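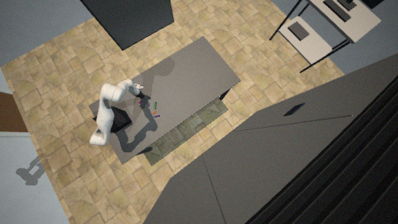

Stukosura: frequently asked questions
Last updated 2019-06-20

Welcome, and thank you for stopping by! Stukosura is a tabletop robot arm project run out of the Nodville shared workshop, with a simulated copy of the room and table that you can run at home. The same questions keep landing in our mailbox, so the answers are gathered here, and if yours is missing, do write to us anyway.

I've never built anything like this. Can I still join in?

Please do! Most of us came in knowing how to hold a screwdriver and not a great deal more. If you can follow a recipe and you don't mind doing a step twice (some of us have done the shoulder wiring four times, and we still have to look at the diagram), you'll be fine. The programming side starts with changing numbers in a text file and pressing run. You can stay at that stage as long as you like.

Do I need to own an arm?

No, and we'd ask you not to rush out and buy one. Begin with the simulator, which is free to members and runs on a fairly ordinary laptop. Spend a few evenings there and see whether you enjoy it. When you're ready for real hardware, you can book time on the workshop arm, or order the Drosberg parts kit and put one together at your own bench with our build notes beside you.

What does the kit cost?

The full kit is $1499, and the gripper on its own is $313 if you already have an arm that takes it. We know that's a lot of money for a hobby. Several members have gone halves on one, and the secondhand board by the workshop door is worth a look too.

How big a table do I need?

Longer than you think, and sturdier than you think. We mount the arm at one end and leave the rest of the top clear, so there's somewhere to work toward and nothing to knock over on the way. Leave 45 cm of open floor on the side where you stand. A wobbly table will drive you up the wall, and you'll blame your code for it for a week before you think to look at the legs. (I blamed mine for two.)

Why are the practice pieces so small?

They're cheap, they don't hurt anything when they fall, and they make you careful. If you can line the gripper up with a thin little stick standing on end, a block will feel like a holiday. We use bright colors, green, orange, purple and so on, so that you can tell at a glance from across the room which one you're going for. Keep them close together at first and well within reach. A lot of beginners scatter them over the whole table on day one and then spend their session learning about joint limits, which is a fine thing to learn but a tiring way to start.
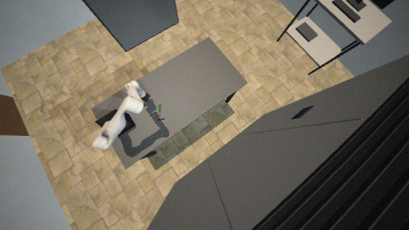 Once you're comfortable with the close ones, move a single piece a little farther out and leave the rest alone. Then run it again, and keep a note of what you changed. Any old notebook will do.

Does the simulator match the real thing?

Closely enough to be useful, and not so closely that you should trust it with your fingers. Reach and joint angles carry over very nicely. Friction doesn't, and neither does the way a real cable likes to catch on a real table corner. Run every new routine in simulation first, then at quarter speed on the hardware with one hand near the stop button.

Which view should I use?

Start with the high one that looks down over the table. It's the easiest for seeing where the gripper is heading, though heights are hard to judge from up there and shadows can fool you. Switch to a low side view before you close on anything. If your screen is small, hide the room and keep only the table.

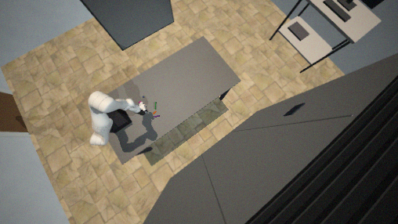
Simulator, high view: gripper close to the small colored pieces.

My arm stops short of the piece every time. What's wrong?

Nine times out of ten it's the tool length setting. The default is for the bare wrist, so add the gripper and save the file again (I forget to save it, every time). If the miss is always in the same direction, check that the base is square to the table. If it wanders about, look for a loose screw at the elbow before you touch any settings.

Can I bring my kids?

Yes, from age ten, with a grown-up beside them. Younger ones are very welcome at the simulator desk, and they're often better at it than we are!

When do beginner sessions run?

There's a round going now and another starting in November. Each takes up to 25 people, in the Abbasi room at the back of the workshop. Bring a laptop if you have one, and closed shoes. Tea is provided, biscuits are whatever people bring.

How do I sign up?

Leave your name at the front desk or use the form on the Nodville workshop site, and put Stukosura in the subject line so it reaches the right pile. We answer everything, though it can take us a few days.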